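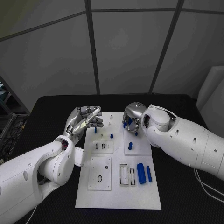 Re: Peg boards, spare pegs and where to get them

I've now had the Floldale board out on the bench for a couple of evenings, so I can answer most of what was asked. The base is a plain white rectangle and the fittings are separate plates that sit on it. The blue pegs stand upright well enough, both on the big square plate and on the board itself, and they show up clearly against the white. The tiny white ones near the top edge are another matter. White on white is hard going under a lamp and I would paint mine if I were keeping it. I'd also put it on something dark, as I have with the black table, so you can at least see where the board stops.

On Feb 22, 2025, a list member in Cunport wrote:
> We are putting together a sorting and fitting board for the
> Nivent club room and have 52 pounds left to spend. Has anyone
> used the Floldale one? I want to know if the plates with the
> oval holes come off, and if spare pegs can be had. Ours from
> Sayce lost 11 pegs between July and now and they won't sell
> them loose.

Plates: mine come off. The one with the large oval hole and the smaller oval beside it has little screws near the corners, so keep the right screwdriver in the box. I'd leave the small plate with the two narrow slots where it is, as it is easily put back the wrong way round.

Pegs: yes, they sell the blue ones in bags. I paid 2 pounds a bag and the postage was more than that, so order several together.

Price: I gave 44 pounds for the board, which leaves you enough for a few bags.

If you still have the Sayce board, measure a peg before you throw anything out. Mine were a shade too fat for the Floldale holes but a rub with fine sandpaper sorted them. I can post a couple to Cunport if you want to try them first.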